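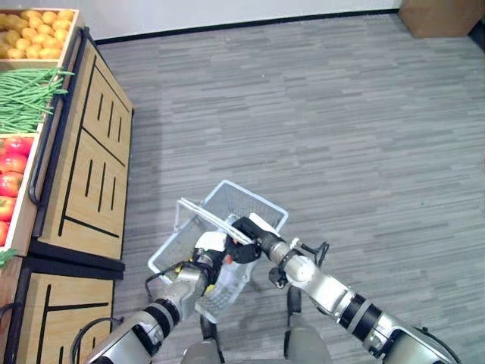

4.3 Recording a Demonstration by Remote Control

This section applies to two-arm units operated from the Kisteo control station. The operator shall complete Section 4.2 (Arm Alignment) before the first recording of each shift.

Preparing the unit

1. Place the unit facing the produce display with both arms within reach of the front bins. Lock the base.

2. At the station, open the Hadlow task list and select "Pick produce to basket." The recording limit for this task is 153 seconds.

3. Bring both hand controllers to the rest position and hold the enable switches. The arms do not follow the controllers until both status lights are steady.

4. Close the right gripper on the basket handle. Raise the basket slowly until it clears the display, and keep the open top turned toward the picking arm.

CAUTION: Do not leave the enable switch while the gripper is carrying a load. The arm will hold its position for 6 seconds and then lower.

Recording

5. Press Record. Wait for the tone before moving either arm.

6. Move the left gripper to the item named on the task card. Approach from above wherever the bin allows it. For leafy vegetables, close the fingers on the stem end and set grip force to Low.

7. Lift the item straight up until it is free of its neighbors, then carry it to the basket at an even speed. Use the wrist view for the last part of the movement.
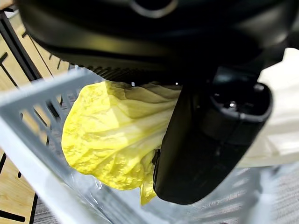
Lower the item below the rim before opening the fingers. Items released from above the rim may bounce or catch on the edge, and the recording must then be marked Reject.

8. Withdraw the gripper, return it to rest, and press Stop.

NOTE: Small hesitations do not spoil a recording. Long pauses do. If the operator needs to think, the recording should be stopped and started again.

Varying the demonstrations
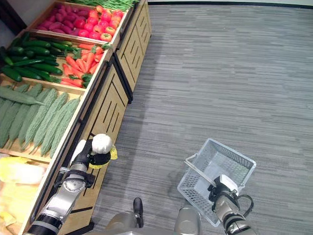
A complete task set consists of 200 accepted recordings. The set must include different items, different starting positions of the left arm, and different basket heights. Firm, rounded items such as garlic bulbs and tomatoes should be recorded separately from long items such as cucumbers and carrots, as the two groups call for different finger positions. Bitter melons are entered with the long items. Do not change groups within a recording.

9. After each group, review the recordings in the Brindel viewer and mark each one Accept or Reject.

10. Upload accepted recordings before shutting down. The station stores no more than 700 files, including rejected ones.

Continue with Section 4.4, Checking a Task Set.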